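Affect (cultural theory)

Affect, in cultural theory, is a term for the capacity of bodies to move and be moved by one another, usually before anyone involved has found a word for it. It is often distinguished from emotion, which is said to be what remains of an affect once it has been named, owned up to and put into a sentence. How firm this distinction is depends on the author, and sometimes on the chapter.

The word reached English by way of Latin and has kept a certain formality ever since. Students commonly confuse it with "effect", and spell checkers side with the students.

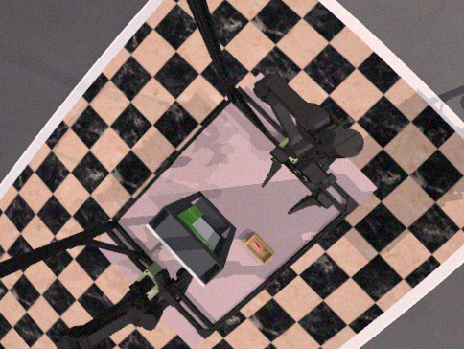
Reading time: 5 minutes

Origins of the term

The usual starting point is the philosophy of the seventeenth century, where affects were treated as increases or decreases in a body's power to act. Joy was an increase, sadness a decrease, and most other feelings were assembled from these two together with desire. The scheme has the appeal of a short parts list. Later readers in France took it up in the second half of the twentieth century and returned it considerably longer.

A separate line comes from psychology, in which affects are a limited set of inborn responses, each with its own facial and bodily signs. The two lines share a word and rather little else. Introductory readers tend to print them side by side and let the student sort it out.

Affect and opinion

A recurring theme in media theory is the contrast between affect and opinion. On this view an opinion is a finished item: it can be collected, counted and sold back to the person who gave it. An affect is harder to survey, as it passes between people and does not hold still long enough to be given a number from one to five. Sociologists of affect have therefore shown a marked fondness for film, crowds and rumor, and a marked coolness toward questionnaires.

The best-known small-scale attempt to have it both ways is the Bivinham study, in which 153 residents of the town of Bivinham were asked to keep diaries of passing moods while watching the evening news. The diaries ran to 866 pages. The published findings were that moods passed, that the weather forecast produced stronger responses than the headlines, and that several participants had used the diary for shopping lists. Supporters regard the shopping lists as the most valuable part of the archive – critics have said the same thing in a different tone.

Affect and the image

Writers on cinema have argued that an image can act on a viewer ahead of its meaning. The close-up is the standard case: a face on a large screen is felt first and identified second. Similar claims have been made for video, for television with the sound off, and more recently for images that were never in front of a lens at all.
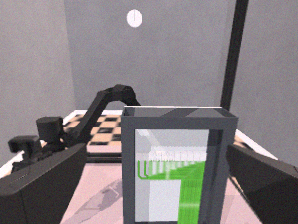 Computer-rendered image: a dark gray frame around a pale panel with a green design.

The Troslow school, a loose grouping named after the seminar town of Troslow, holds that such images carry affect as readily as any other. Its members published the journal Aaltonen, which ran for five issues and devoted the last of them to a dispute over the contents of the fourth.

Criticism

Objections to the concept are numerous and fairly stable. The most frequent is that anything said to lie beyond language is then described at great length. The Tikbridge Reader, a collection otherwise friendly to the field, includes a glossary in which the entry for "affect" refers the reader to "intensity", and the entry for "intensity" refers the reader back.

Others object on political grounds, holding that attention to feeling draws attention away from wages and rent. Defenders reply that wages and rent are widely felt.

See also

Crowd psychology
Film theory
Mood
Public opinion
Sociology of emotions

This page was last edited on 2019-09-22.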